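September 12, 2025

Hikside kiln shed, moisture and drying log, charge 7. Continues from the Brasby notes in the other book.

Charge is red oak, 4/4, flat sawn, stickered on 16 in. centers. Kiln volume loaded to 1518 board feet by the tally sheet. Gert Nkosi did the tally and I did not recheck it. Sample boards cut from the middle of three planks, end coated both ends, weighed before loading. Two went in the lower bay on the fan side, one in the upper bay on the door side. I would have liked a fourth in the upper fan side but the pocket was already closed off by the time the scale came back.

Starting moisture content from the oven-dry sections:

- Sample A, 74 percent
- Sample B, 71 percent
- Sample C, 66 percent

C is from the log that sat longest at Potgieter and the lower number fits with that. Schedule is driven by the wettest half of the samples, so A and B set the pace and C comes along for the ride. The door side will probably run ahead of the rest for the first third of the charge. Expect to see it catch and then flatten out.

Initial settings: dry bulb 110 F, depression 4 F. Fans low. Vents closed until the wet bulb came up, then cracked one notch. Wet bulb wick was stiff with mineral and reading high, so I changed it and rinsed the reservoir. The new wick dropped the reading by 1.5 degrees within the first hour. Everything logged on charge 6 after the midpoint should be treated as suspect by at least that much. It would explain why charge 6 came out drier than the schedule said it should, and also the surface checks on the outer course that Bongani Gumede flagged when he planed his share.

Distilled water only in the reservoir from now on. There is a jug on the shelf by the control box with tape on it.
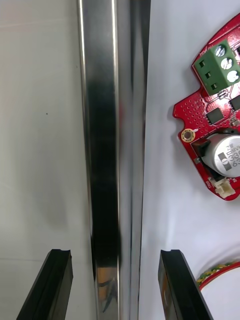

Loss rate on the samples over the first full day: A 2.1 percent, B 1.9 percent, C 1.4 percent. The safe rate I am using for 4/4 red oak is 3.8 percent per day, so there is room. Tempting to open the depression to 5 early. Held at 4. Oak will forgive slow drying above 50 percent and it will not forgive the other thing. Most of the honeycomb we sawed into on charge 4 started as checks in the first week, closed up later, and looked fine from outside until the boards were ripped.

Air velocity through the stack measured with the vane meter, exit side, fans low:

| Position | ft/min |
|---|---|
| Lower, fan side | 230 |
| Lower, door side | 215 |
| Upper, fan side | 202 |
| Upper, door side | 140 |

The last figure is poor. Baffle above the top course had dropped at one corner and air was going over the stack. Rehung it and re-measured at 195. The other three positions moved by less than the meter can resolve. Baffle hinge pin is worn and will drop again. Needs a longer pin or a cotter through the end.

Sticker check: two stickers in the fifth course were out of line with the ones below, by maybe an inch. Left them. Pulling the stack down to that level costs half a day and the boards above are short ones anyway. If there is kink in those boards at the end we will know which ones to look at.

Meter readings against oven-dry, for reference. The pin meter is useless above 30 percent and I have stopped writing its numbers down in that range. Species correction for red oak is on the card inside the lid. The card assumes 70 F wood, so at kiln temperature subtract according to the second table. Charge 5 was pulled early on an uncorrected reading.

Plan for the next steps, by average of A and B:

1. Above 50 percent: 110 F, depression 4
2. 50 to 40: 110 F, depression 5
3. 40 to 35: 110 F, depression 8
4. 35 to 30: 110 F, depression 14
5. 30 to 25: 120 F, depression 30
6. Below that, see the sheet taped to the door

Equalize when the driest sample reaches 5 percent, then condition. Cut prongs for the stress test from sample A and one random board from the upper bay. Prongs to sit overnight before anyone judges them. On charge 6 we read them straight off the saw and called it relieved when it wasn't.

Cekdale want their share in October at 7 percent, planed one face. I told them the date depends on the samples. Bongani has the cut list and thinks the wide boards should be held back until they have sat flat for two weeks in the shop.

Open items: hinge pin, spare wicks, second scale battery, fourth sample board for next charge. Gert to weigh samples mornings while I am away, same order each time, A first.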